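Talk notes: Looking after one gripper cell
10 November 2023, Vudville

Slide 1
Hi everyone, thanks for coming! I want to spend my time on one cell, the one we call Borine, and how we keep it gripping well. No big theory. Mostly screws, pads and a bit of tape on the floor.

Slide 2
Setup. The base gets bolted down first, then we level it, then we wait a day and check it again (it moves, I promise you, the first time I saw it I didn't believe the level). Reach from base to the far edge of the work area is 630 mm. We keep everything we pick inside 600. Pause here, people always ask about the last 30. It works out there, it just gets wobbly!

Slide 3
My favourite part, the grip check. One upright can, one squeeze low down near the base, and you look at both fingers from the wrist camera. 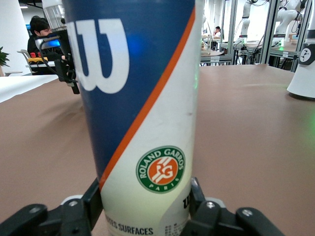
Grip check on a tennis ball can, both fingers at the base, seen from the wrist.

Talk about why a can is such a good test. It's round, so if one finger is sitting a touch forward the can wants to roll out of the grip. And the printing helps: if the colours or the logo swing round while the fingers close, go back and look at your alignment.

Slide 4
Finger screws. We do them every 4 weeks, by hand, same driver every time. Mark each head with a paint pen once it's snug. Show the old log from February: we went 219 picks with a loose finger before anyone caught it. Ouch.

Slide 5
Cables. Run the arm slowly through its full travel and watch the slack at the wrist. Do it before lunch, you'll be more patient. The Daststead cell uses longer ties than ours and I'm quite jealous of them.

Slide 6
Spares: fingers, pads, one camera lead, all in the Kwan drawer. Questions, then over to the bench for anyone who wants a go with the driver.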